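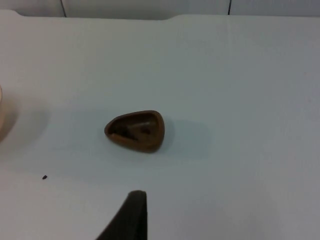

Giltbridge, February

Search this site Enter keywords Go

3.2 Small things on the table

Figure 1. A brown, rounded-triangle piece with a raised rim, on the white tabletop.

I'll admit the small pieces were my favorite part of the Gevia study. We had 187 household things on our list, and I kept wandering back to the ones you could lose in a coat pocket! The piece in Figure 1 is a good case. Is it a tray? A little cup? I went back and forth on that for 30 minutes one afternoon (my coauthors were very patient) and in the end we filed it under "shallow, hollow" and moved on.

What got me was the inside. There's a small ridge coming up from the floor of the hollow, so a plain word like "dish" doesn't quite cover it. We asked 8 people in Storkilport to sort the small pieces by what they'd call them, and three went by the outline first – one end wide and round, the other narrower – before they said anything about what the piece might hold. The other five started with the hollow. I'd have guessed the reverse, so we kept both labels in the Antal word list, and Section 4 uses whichever one the sorter said first.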